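Seit heute Mittag bin ich offiziell Beauftragter für den Vorplatz. Beworben habe ich mich nicht. Ich habe nur in der Hausrunde gefragt, ob man da draußen vielleicht mal eine Bank hinstellen könnte.

Zur Erklärung für alle, die nicht in Lellance arbeiten: Vor unserem Gebäude liegt Pflaster. Große quadratische Platten, grau, glatt. Dahinter kommt irgendwann Rasen, aber bis dahin hat man seine Brote schon gegessen.

Gepflegt wird der Platz von der Firma Beddoe. Laut Vertrag »besenrein, ganzjährig«. Die nehmen das ernst. Ich habe im Oktober ein Blatt fallen sehen und es hatte keine Chance.

Was es draußen gibt: eine niedrige beige Mauer, auf der man theoretisch sitzen könnte. Praktisch sitzen dort alle, und zwar 13 Minuten lang, dann ist der Hintern kalt. Ich habe es gestoppt, ich bin ja jetzt Beauftragter.

Der Bordstein davor wird ebenfalls als Sitzmöbel genutzt, hauptsächlich von Leuten unter dreißig. Unsereins kommt da runter, aber das Hochkommen ist ein eigener Tagesordnungspunkt.

Antrag Nummer eins also: Bank. Modell »Fluden«, Holz, mit Lehne. Kostet 377 Euro. Budget für den Außenbereich: 500 Euro. Ich habe das im Kopf überschlagen und war kurz sehr glücklich. 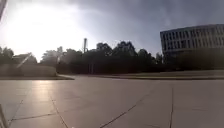 Dann kam die Rückmeldung aus Trollham, wo unsere Verwaltung sitzt und vermutlich auf Stühlen. Eine Bank sei »Stadtmobiliar« und müsse verankert werden. Verankern heißt bohren. Bohren heißt Platte kaputt. Und die Platten, Zitat, »sind im Format nicht mehr lieferbar«.

Gegenvorschlag von mir: Bank auf den Rasen. Antwort: Der Rasen ist »Gestaltungsfläche«. Was genau er gestaltet, stand nicht dabei.

Zweiter Gegenvorschlag: Kübel mit Sitzrand. Steht lose, wiegt so viel wie ein Kleinwagen, klaut keiner. Wird geprüft. Die Prüfung dauert 8 Wochen, danach ist es für draußen sowieso zu ungemütlich.

Beim Wetter haben wir übrigens auch kein Glück. Kaum packt man die Dose aus, zieht es über den Bäumen zu, und links blendet trotzdem noch die Sonne. Man wird nass und braucht eine Sonnenbrille.

Zwischenstand: Eine Kollegin hat ein Sitzkissen mitgebracht. Es liegt jetzt jeden Mittag auf der Mauer und hat eine Warteliste. Die Warteliste führe ich.

Wer noch auf die Liste will: bitte bis elf Uhr melden. Eigene Kissen sind erlaubt, müssen aber abends wieder rein, sonst holt sie Beddoe.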